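Call for participants: household container storage and stacking study

Lullwood Household Testing, Warnodley site

Lullwood is looking for adults to take part in a study of how food containers are stored, stacked and put away in small kitchens. Sessions start in May. The work is paid and no previous experience is needed.

The study compares shelf layouts and container shapes. Participants put a set of food containers away on shelf units placed on a table, take them out again on request, and then rate each layout for reach, visibility and ease of return. Results go to Bustamante, who commissioned the work and will use them when revising their range of kitchen shelving.

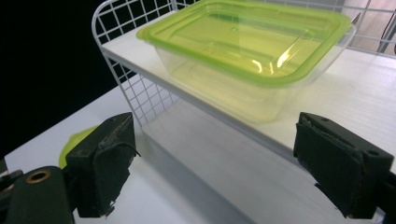
Each session lasts 100 minutes, including a break of ten minutes. Tasks are set out on printed cards and are carried out at a standing-height table; a stool is available for anyone who prefers to sit. A typical card asks for a clear box with a green lid to be placed on the top shelf of a white wire-grid unit, clear of the side panel, and then moved to the compartment underneath. Other cards deal with nesting empty boxes, matching lids to bases and storing mixed sizes. There is no time limit on any card and no score is kept for individual participants.

Who can take part

You should be 18 or over and prepare food at home at least four days a week. You need to be able to lift a filled container of 400 g with either hand and reach a shelf at shoulder height. Glasses and hearing aids may be worn. We are particularly short of left-handed participants and of people who share a kitchen with three or more others.

You cannot take part if you have worked for a maker or seller of kitchen storage in the past two years, or if you took part in the Carnon drawer study.

What is recorded

We record the final position of each container, the order in which containers were moved, and your ratings. Hand span and standing reach are measured once, at the start of the first session. Names are stored separately from results. You may withdraw at any point up to the end of your last session and have your data deleted.

Payment

Participants attend three sessions and receive 82 pounds on completion. Those who leave early are paid for each session attended in full. Travel is refunded on production of a ticket or parking receipt.

Places

We expect to recruit about 300 people across all age groups. Places are given in order of application within each group, and a reserve list will be kept.

How to apply

Ask for the application form at the Warnodley reception desk or by post. State your age group, which hand you write with, and whether you can attend mornings, afternoons or both. Mark the form for the attention of Maite Cabello, participant bookings. Questions about the tasks or the lifting requirement should be addressed to Jericho Lagman, study lead.

Applicants will receive a reply within ten working days. Please do not bring your own containers to the session.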